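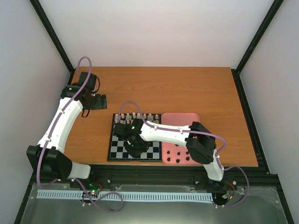 チェス盤とピンクのトレイ、木目の机で

Drovskaについて

最終更新:6月
カテゴリ:教室案内 / チェス / はじめての方へ

チェスの教室です。教えるのと、盤と駒を貸すのと、古い駒を直すのと。だいたいその三つ。案内がずっと古いままだったので急いで書き直しています。抜けがあったら後で足します。

名前の読みは「ドロフスカ」。電話だとまず通じないので「チェスの教室の」と言ってもらえれば大丈夫です。

■ どんな教室か

大人も子どもも同じ部屋。級で分けず、来た順に座ってもらいます。駒の動かし方を知らない人の隣で終盤の研究をしている人がいる、という感じ。うるさくはないです。わりと静か。咳払いと、駒を置く音くらい。

強くしてほしい、という方にはちゃんと宿題を出します。そうでない方には出しません。月に一度だけ顔を出して二局指して帰る方もいるし、毎回最初から最後までいる方もいます。どちらでも。

開くのは午後1時、閉めるのは夜の8時。最後の対局は7時までに始めてください。長考する方は6時半までに。

■ 教えている人

イレーン・サライ(Irén Szalai)
代表。入門と終盤の担当。ルークの終盤の話をはじめると長いです。ルークとポーンの終盤だけで一か月やったことがあり、そのときの資料がまだ棚にあります。ほしい方は声をかけてください、コピーします。日本語とハンガリー語。英語も可。

タマーシュ・ケレケシュ(Tamás Kerekes)
中盤と、盤駒の管理ぜんぶ。貸し出しの返事を書いているのもこの人です。返事が短いですが怒っていません。序盤は「好きなのを指せばいい」派。サライは「まず一つ覚えなさい」派。両方聞いて、好きなほうで。

手伝いの人を入れて今は4人で回しています。

■ 盤と駒のこと

うちの盤は全部で31面。木のもの、折りたたみ、巻けるやつ、いろいろ。最初の何面かはサライの家から持ってきたもので、残りは少しずつ買い足し。駒の高さがばらばらなのは承知してます。キングがいちばん背の高い駒、というのだけは全部のセットでそろえました。前にクイーンのほうが高いセットがあって、初めての方がずっと取り違えていたので。

駒は取ったらトレイへ。机にじか置きしないこと。転がって落ちて、探すのに時間がかかる。ポーンがいちばんよく落ちます。次がビショップ。

机の上は盤とトレイと、紙と鉛筆まで。飲み物は窓ぎわの棚に置いてください。ふた付きでも棚です。

片付けの順番。毎回聞かれるので書いておきます。

・棋譜を書き終えてから駒に触る
・白をまとめる、次に黒。数えて袋へ
・盤は乾いた布で一回拭く。濡れた布はだめ
・トレイは重ねて棚の下段
・足りない駒があったら、その日のうちに言う

最後のが大事。次の日だともう見つかりません。
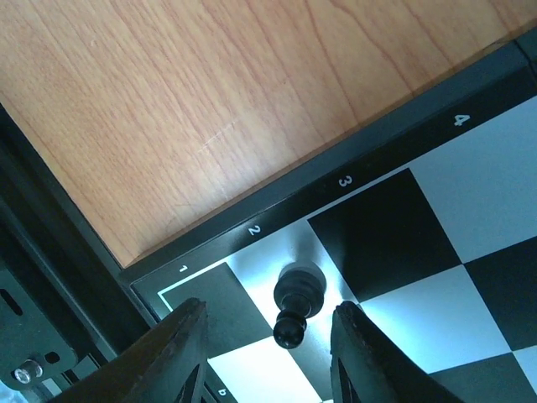
初回の授業は、駒より先に座標から。ここを飛ばすと棋譜が読めず、本も読めず、あとで結局戻ってきます。横の段が数字、縦の筋がアルファベット。白の側から見て左手前の隅がa1で、黒いマス。写真の盤だと、つやのある黒い枠に白い小さな字で1、2、3、4と入っていて、1のそばの隅がちゃんと黒マスになっています。bの字も枠に見えますね。この隅の色を最初に見てください。白いマスが来ていたら盤が90度ずれてます。並べ終わってから気づくと全部やり直し。子どもより大人のほうがよく間違えます。

座標に慣れたら、マスの名前を声に出す練習。「b4」と言われたら指をさす。これを五分。地味です。地味ですが、二回目に来たときの速さがまるで違う。三回目くらいから座標なしの盤も混ぜます。

■ 授業の中身

入門コースはUlell(ウレル)と呼んでいます。昔の教室の部屋の名前がそのまま残っただけで、意味は特にないです。

Ulellの流れ
一回目 座標、並べかた、ポーンとキングだけで一局
二回目 ルークとビショップを足す
三回目 クイーンとナイト。ここで急に難しくなるので休まないほうがいい
四回目 キャスリング、アンパッサン、昇格
五回目 チェックメイトの基本形。ルーク一本で詰める練習
六回目 全部の駒で一局、棋譜も自分で書く

途中から入ってもかまいません。休んだ回は次に来たとき最初の二十分でやります。予約はいりません。

アンパッサンは毎回もめます。「そんなルールは聞いてない」と必ず言われる。聞いてないほうが普通なので安心してください。隣に二マス進んできたポーンを、一マスだけ進んだものとして取る。直後の一手だけ。紙に書いて渡しています。

Ulellが終わった方は自由対局へ。指したあと二人で並べなおして、サライかケレケシュが横から口を出す。勝った負けたはノートに付けますが、貼り出しはしません。

棋譜は全部取ってあります。教室をはじめてから、おおよそ3297局。おおよそ、というのは最初の年のノートが一冊見つかっていないため。家に持ち帰った方がいたらご一報を。表紙は青、角が折れてます。

■ 料金

見学は無料。一回の参加は900円、大人も子どもも同じ。盤駒を使う分も込み。Ulellも同じ値段で、教材の紙代はもらっていません。払うのは帰りぎわ、入口の箱に。おつりが足りない日が多いので小銭だと助かります。

回数券はやめました。なくす方が多くて。前の回数券がまだ残っている方、使えます。日付のないのも使えます。

■ 貸し出し(Tierney)

盤と駒だけ借りたい方向け。Tierney(ティアニー)という名前で別にやっていますが、中身は同じ人間、同じ棚です。学校の文化祭、会社の集まり、病院の待合室など。まとまった数でも相談ください。ただ教室のある時間は教室が先なので、いちどに全部は出せません。

借りるときに決めてほしいこと
・何面いるか
・座標の入った盤がいいか、なくてもいいか
・取りに来るか、送るか
・時計はいるか

初めての人が多い集まりなら座標入りを強くすすめます。教える側の説明が半分で済みます。

返すときは袋の口をしばってから箱へ。しばらずに送られてくると、箱の中で白黒混ざった駒を一つずつ分けることになります。やりますけど、できれば。

なくした駒は正直に。ポーン一つならこちらで足します。ナイトは困る。顔の形がセットごとに違うので替えがききません。

■ 直し(Trusten)

底のフェルトがはがれた、十字が欠けた、など。Trusten(トラステン)は駒の直しの窓口です。ケレケシュが夜にやっています。フェルトの貼りかえは早いです。欠けた十字は元の部品があるかどうかで変わるので、かけらがあったら小さくても捨てずに一緒に。象牙のものは受けていません。

塗りなおしはやりません。色が合わないので。すれて薄くなったところも、そのまま使うほうが見た目がいいと思ってます。ここはサライと意見が割れるところで、サライは塗ってほしいらしい。

見積もりだけでもどうぞ。写真を送るときは底も撮ってください。

■ よく聞かれること

何歳から? 駒を口に入れない年になったら。上はなし。

一人で行っても相手はいますか。います。いなければどちらかの先生が指します。

強い人ばかりでは? いいえ。半分くらいはここで動かし方を覚えた方。

時計は使う? 希望者だけ。Ulellのあいだは使いません。

自分の盤を持って行っていいか。ぜひ。ただし隅の色を確認してからならべてくださいね。駒の裏に名前のシールを貼っておくと片付けで混ざりません。

大会はあるか。年に一度、内輪のを。次の日程はまだです。決まったら入口の紙とこのページに載せまます。

見学の途中で帰ってもいいですか。いいです。対局中の方の後ろは静かに通ってください。

■ 連絡

問い合わせフォームから。電話は授業中は出ません、午前中か夜8時すぎに。貸し出しは件名に「Tierney」、直しは「Trusten」と入れてもらえると早く見つけられます。件名なしのメールは返事が遅れがち。すみません。

地図と駐車場の案内は直している途中です。車の方は先に連絡ください。

このサイトでは表示の改善のためCookieを使用しています。閲覧を続けると、Cookieの使用に同意したものとみなされます。 [同意する] [設定]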